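Small Appliances & Countertops > Layout and Storage
Thread: Kraft paper and blue tape for planning a counter - grid size, paper weight, what to put on it
14 replies, 1,756 views

tapemeasure_ohio
Posted 13 January 2023
I am laying out a counter for a rental kitchen and want to fix the positions of things before I buy a shelf to go over it. The method I know is kraft paper over the whole top, tape lines in a square grid, then set the real objects on it and read positions off the lines. Questions:
1. Cell size. Smaller than a dinner plate or larger?
2. Paper weight. The roll I have is thin and takes a crease if you look at it.
3. Does the tape lift the paper when you move a line?
The objects are a rice cooker, one plate, two bowls and a fruit dish. The counter is 50 inches wide.

Uvutora
Cell size should follow the largest item you intend to move. With cells smaller than the plate you end up reading the plate's edge against two lines, and that is where errors come in. The rice cooker will cross a line whatever you do. Note which line and move on.

My own layout with the cooker in the near half and the small dishes behind it:

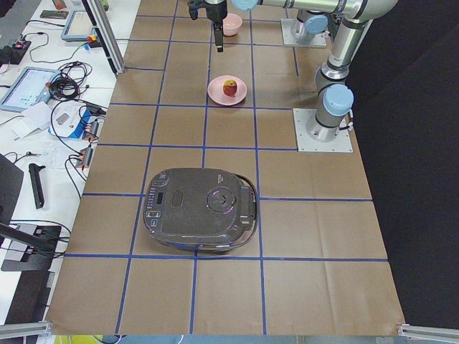

I keep the cooker forward so the lid has clear air over it once the shelf goes up. Steam under a low shelf will swell particle board in one winter. The plate goes directly behind, and a bowl behind that, so everything you serve from is in one line and you are reaching over the cooker only when it is off. If you cook and plate at the same time, shift the plate one column to the side.

On paper: creases do not matter for planning. They matter only if you draw on it.

mtshali_fan
Disagree on the cooker. Forward is wrong for anything with a cord. The outlet in a rental is on the back wall, so the cord then runs past every dish you own. Put the cooker at the back corner nearest the outlet and pull it out when it is in use.

Uvutora
Pulling it out every time is the part people stop doing after a week. Then it runs under the shelf. I would sooner route the cord along the side and clip it.

mtshali_fan
Clips come off. I have used the Mtshali adhesive ones and the Clondix ones, and both sets let go above a dishwasher.

Uvutora
Above a dishwasher, yes. The OP has not mentioned a dishwasher.

tapemeasure_ohio
No dishwasher. Outlet is on the left end wall, 14 inches up from the counter.

mtshali_fan
Then left end, and I withdraw the back corner. I still would not put it in the middle.

Malsha Thambiah
Two points on the tape, as I do this for a living (fitted kitchens, mostly small ones).

Run the long lines first, all of them, then the cross lines. If you alternate you pull the paper sideways each time and the last cells come out narrow. Press the tape down with a plastic card. A thumb leaves it high in the center and a bowl foot will rock on it.

When you move a line, peel back low and slow, almost flat to the surface. Thin kraft will still lose some fiber. It will not tear through unless the tape has been down since May or so, like the job I inherited last year. That sheet came up in ribbons and we recut the lot.

Also write the column number on the tape at the near end. Saves arguing on the phone.

gridless
I question the whole thing. Put the items down, live with them for a week, mark where they ended up. A grid tells you where an object is. It does not tell you whether your elbow hits it.

Malsha Thambiah
Fine for your own kitchen. If you are ordering a shelf at a fixed length, you want numbers before the week is out. I do both: a grid first, then the client uses the counter and tells me which column annoys them.

tapemeasure_ohio
That answers tape. On the fruit - does it get its own dish, or does it go in one of the bowls? I eat perhaps one apple a day and a separate dish costs me a cell.

Uvutora
Bowl. A plate works until you bump the counter, and an apple on a flat plate will travel. With a raised rim it stays where you left it. A plain round bowl a fair bit wider than the fruit also lets you get your fingers around it without tipping the thing.

I would not stack fruit in a small bowl. One piece, two at most. The bruise always forms at the contact point on the lower one, and you do not see it until you pick it up.

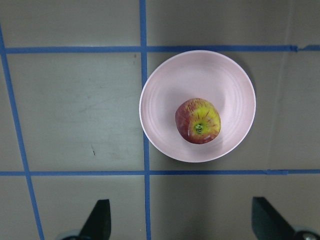 gridless
Does it matter if the bowl sits partly on a tape line?

Uvutora
For measuring, it makes no difference provided you read the same edge every time. I read the left edge. For stability, one layer of tape is thin enough to ignore under most bowls; two layers at a crossing can make a narrow foot rock. Shift it off the crossing.

mtshali_fan
I read centers, for the record. Edges change when you swap the bowl for a different one. A center position holds for any bowl.

Uvutora
You cannot see a center. You estimate it. An edge against a tape line is a direct reading.

mtshali_fan
Measure the diameter once and halve it. Cut a paper disk if you want to be strict, mark the middle, set it down, swap the bowl in afterward.

Malsha Thambiah
Centers for round items, front edge for anything with a flat side. That has been my rule for 100 or so kitchens' worth of paper, and I do not get callbacks on position. Callbacks are for drawer fronts.

tapemeasure_ohio
Report. Long lines first as advised, cells one inch over the plate diameter. Cooker at the left end, one cell in from the wall so the lid clears. Cord clipped along the back edge with one Misullow screw clip, not adhesive. Plate in the next column, fruit in the small bowl behind it. Second bowl went back in the cupboard.

The shelf can be four inches shorter than what I had priced. Paper held up. It lost fiber at one crossing where I moved a line twice.

gridless
And the elbow?

tapemeasure_ohio
Hits the plate. Moving it back one cell tonight.

Malsha Thambiah
Check the reach to the bowl again after you do. Moving the plate back usually pushes the bowl against the wall, and then the shelf bracket is in the way of your hand. Mark the bracket on the paper before you order.

tapemeasure_ohio
Bracket was not on the paper. Adding it. What depth do people allow between the back of the bowl and the wall?

Uvutora
Two inches. Less and you cannot wipe behind it.

mtshali_fan
Three if the wall is painted and not tiled.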